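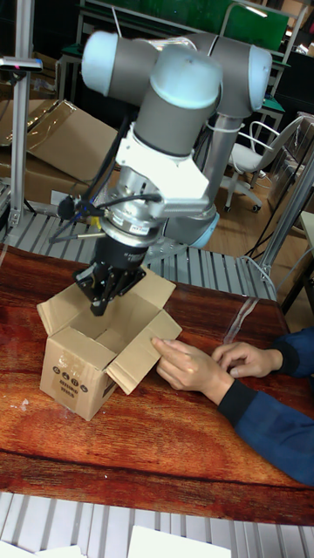 About Karkon

Karkon is a contract packing company. Customers send us finished goods in bulk; we put them into corrugated boxes, add whatever paper goes with them, close the boxes and hand them to a carrier. We do not manufacture, and we do not store goods beyond the period needed to pack and ship them.

The company began as the packing department of Restrepo, a supplier of small hardware and fittings, and became a separate business when other firms in the same building started asking for bench time. Restrepo remains a customer. The Karkon name was first used on an invoice in December of that year, and the first order under it was for 133 boxes.

What we pack

Most of our work is in small cartons, single wall, regular slotted style, packed one at a time at a bench. Typical contents are replacement parts, fittings, sample kits and boxed sets with several components. The maximum gross weight we accept for bench packing is 4 kilograms per carton. Heavier goods are quoted separately and may be declined.

We do not pack food, liquids in glass, aerosols or lithium cells shipped loose. Cells installed in equipment are accepted with the manufacturer's transport documents.

The minimum order is 500 cartons per item number. Repeat orders for an item already on file can be placed at any quantity, subject to the setup charge on the current rate sheet.

How the benches are arranged

Our standard station is a wood-topped table between two roller conveyors. We kept wood when the stations were last rebuilt. Steel tops were tried on one line and marked printed cartons on the underside, and a laminate top wore through at the front edge. The wood tops are refinished when the surface no longer lets a carton slide freely.

Conveyor height is set to the table so that cartons can be moved across by hand without lifting. Rollers are checked for free rotation at the start of each shift. A roller that binds is replaced, not oiled -- oil gets onto the cartons.

Cartons and tape

Cartons are supplied by the customer or bought by us from Vornell, who cut to our drawings. Stock sizes are listed on the rate sheet. For customer-supplied cartons we need a flat sample before the first run, with the print in its final position. We check the following on the sample:

Internal dimensions, measured along the score lines
Flap length, and whether the outer flaps meet at the center
Board grade as stamped or stated by the supplier
Position of print relative to the tape line

Bottom flaps are taped before filling. Top flaps stay folded outward until the contents have been checked against the pack list, then are closed minor flaps first. Clear tape is standard. Paper tape is available on request and is applied with a separate dispenser, so it should be specified at the time of quotation.

Inserts and paperwork are placed last unless the pack list states otherwise. They must arrive flat. Folded sheets can be supplied by us, but folding is charged as a separate operation.

Records

Each run has a job sheet showing the item number, carton lot, tape type, quantity packed and quantity rejected. Job sheets are kept for two years. One packed carton from each new item is held back as a reference until the customer approves it in writing. Claims for short or incorrect contents should quote the job number printed on the carton label.

Since the move to the Bovero building we have 600 square meters of floor, divided between benches, carton stock and outgoing goods. Receiving is at the rear door. Deliveries without a booking reference will be unloaded after booked ones.

Rates and stock sizes on this site are valid from June 30, 2026 and replace all earlier sheets. Quotations already issued stand until their stated expiration -- please include the quotation number when ordering.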